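Old office computers find a second life in Stollton

16 December 2021

Anyone who has ever pushed an old computer to the back of a closet and promised to deal with it someday will feel at home at the Losteck workshop in Stollton, where this December the shelves are fuller than they have been all year. The workshop takes in office machines that local firms no longer want, opens them up, sorts out what is still good, and sends the rest off to be recycled. It is slow and rather fiddly work, and the people who do it seem to like it that way.

The latest delivery came from Skurkeo, the mail-order company out past the rail yard, which moved its office staff over to laptops this fall and found itself with 98 desktop towers and nowhere to put them. They arrived in 2 loads, stacked on pallets and wrapped in old moving blankets, and for the first few days there was hardly room to get to the coffee maker. The pile has come down a good deal by now, although you still have to turn sideways to reach the back door.

The first job on any tower is the hard drive. Losteck will not pass a machine along, or any part of one, until the drive has come out and been entered in the log book, and the staff are quite firm on this point. An office drive can hold years of payroll, letters and customer addresses, and the firms that donate want to know it has been handled properly. So the tower goes down on its side, the side panel comes off, and whoever is at the bench looks for the drive before anything else.

On the towers with blue plastic carriers, that part is pleasantly simple. The drive sits in its carrier in the bay, and the data cable and the power cable have to come off the connectors at the end before it goes anywhere. After that it is a matter of easing the carrier out gently, with an eye on the wires nearby. The workshop keeps the carriers, too. They get lost or broken more often than you might think, and a spare is always welcome when a machine is being put back together.

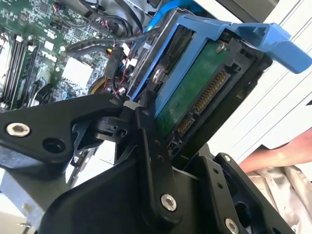
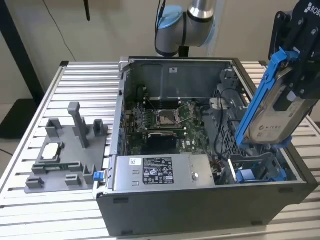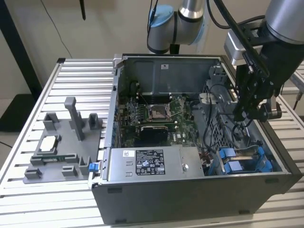 Once a drive is out and in the log, it goes one of two ways. If the donor has asked for it to be destroyed, it is put in a locked steel bin and collected for shredding, and the donor gets a letter to say so. If the donor is happy for it to be wiped, it waits its turn at the wiping station, which can take most of a working day for a big drive and makes a faint humming sound that regulars say they stop hearing after a week. Skurkeo asked for a bit of both – shredding for the accounts department and wiping for everyone else.

The rest of the tower then gets a good going-over. Memory is tested and sorted by size into egg cartons, which happen to fit very nicely. Power supplies are plugged into a tester, and the ones that pass get a strip of green tape. Graphics cards are dusted with a soft brush and put aside for the handful of students who come asking for them. Processors are kept in a drawer of their own, and nobody is allowed to eat a sandwich anywhere near it. Main boards mostly stay where they are, as a board that works is far happier left in the case it came in, and it saves a great many tiny screws from rolling under the radiator.

From the Skurkeo towers the workshop hopes to put together some 50 complete computers, with wiped or newly bought drives, a plain operating system and a word processor. A first group is meant for the reading room on Lưu Street, where the present machines are so slow that people have been known to go and do their grocery shopping while a page loads. Others are going to families who signed up in the fall, and there is a short waiting list for the rest. Each computer goes out with a keyboard, a mouse and a sheet of instructions in large print, and with a phone number to call if it will not start.

Parts that cannot be used again are separated as far as the workshop can manage. Steel cases are flattened and sold by weight, which helps pay the electric bill. Cables go in one barrel, circuit boards in another, and plastic in a third that never seems to be empty for long. The recycler comes by every couple of weeks, more often after the holidays, when new computers have been unwrapped and the old ones are suddenly in the way.

Losteck would be glad of monitors just now, especially flat ones with their power cords still attached, and it can always use working keyboards. It cannot take printers, and it asks very kindly that people stop leaving them by the door at night. If you are bringing in a computer of your own, copy off your photos and anything else you want before you come, and bring along the password if you remember it. You will be asked whether you would like the drive wiped or shredded, and there is a short form to sign. It takes a few minutes, a little longer if you get talking, and most people do.

Drop-off is at the side entrance of the workshop in Stollton, up the ramp, on weekday mornings from 9 until noon. Ring the bell twice if no one comes, as it is hard to hear from the benches. The workshop closes over Christmas and opens again in the new year, and anyone with more than a carload is asked to call ahead so that a space can be cleared.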